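**Tray** is the general name for a shallow, flat-bottomed container with a low rim, used to carry, hold, sort, or display things. Trays differ from boxes and bins mainly in the height of their walls, and from plates in that they usually hold separate objects instead of food placed directly on the surface. There is no fixed point at which a tray becomes a box. In the packaging trade a container is often called a tray when its walls are lower than half of its shorter side, but makers and stores do not follow this rule closely.

## Name

The English word goes back to an Old English term for a flat wooden board or vessel, and is related to the word *tree*. Older uses include the trough in which bread dough was mixed and the shallow hod used for carrying mortar. The sense of a flat piece for carrying dishes became the most common one in household use. Related words include *salver*, normally a flat metal piece without handles, and *flat*, used by gardeners for a seedling tray.

## Materials

Wood was the usual material for large trays in most places until sheet metal became cheap. Wooden trays were either carved from one piece or built from a thin base with strips fixed along the edges. Carved trays tend to warp across the grain, and many old ones have a cross bar underneath to hold them flat.

Tinplate and brass trays were pressed or hammered. Painted and varnished tinplate, known as tole or japanned ware, was sold widely in Europe and North America. Lacquered paper and lacquered wood were used for lighter pieces. Enameled steel followed in kitchens and hospitals, as it could be scrubbed with hot water and did not hold odors.

Most everyday trays are now made of plastic. The main kinds are:

- **Polypropylene**, which bends without cracking and is used for storage, office, and workshop trays
- **Polystyrene**, which is stiff and cheap but brittle, common in food packaging
- **ABS**, used where a hard, even surface is wanted
- **Melamine**, used for serving and cafeteria trays

Molded fiber, made from waste paper, is used for eggs and fruit. Stainless steel remains standard for surgical instruments, which are sterilized at temperatures that soften many plastics.

## Manufacture

Plastic trays are made chiefly by injection molding or thermoforming. In injection molding, melted plastic is forced into a closed steel mold. The method gives even walls and allows ribs, handles, and stacking lugs to be formed in one step, but the molds are expensive. In thermoforming, a heated sheet is drawn over or into a mold by vacuum or air pressure. The corners come out thinner than the base, and the rim has to be trimmed.

Nearly all molded trays have walls that lean slightly outward. This slope, called draft, lets the part leave the mold and lets empty trays nest inside each other. A tray with steeper walls takes up more room when empty but holds more for its outer size.

## Types

### Serving trays

Serving trays have a raised rim and often two handles. Cafeteria trays usually have none and are gripped by the edge. Some have molded compartments in place of separate dishes, a form common in schools, hospitals, and prisons.

### Sorting and storage trays

Low open trays are used to keep small parts in view. Watch repairers, printers, and electronics shops use them in large numbers, often with a color for each stage of work. The maker Costeck lists 44 sizes in its workshop range, the smallest 83 millimeters long and the largest 673 millimeters. Vornness sells a similar range with clip-in dividers.

### Growing trays

Nursery trays hold seed-starting mix or individual pots. Those meant for watering from below have a solid base, while others have drain holes or slots.

### Developing trays

Photographic trays are used for paper prints in chemical baths. They have ridges or grooves in the base so that a wet print can be lifted, and a pouring lip at one corner.

## Care

Plastic trays can be washed with warm water and mild soap. Solvents and some aerosol cleaners dull or craze polystyrene and ABS. Trays that are stacked while wet may stick together.

## See also

- Basket
- Crate
- Drawer
- Salver
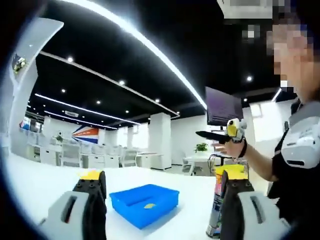
*A shallow blue plastic tray on a white tabletop*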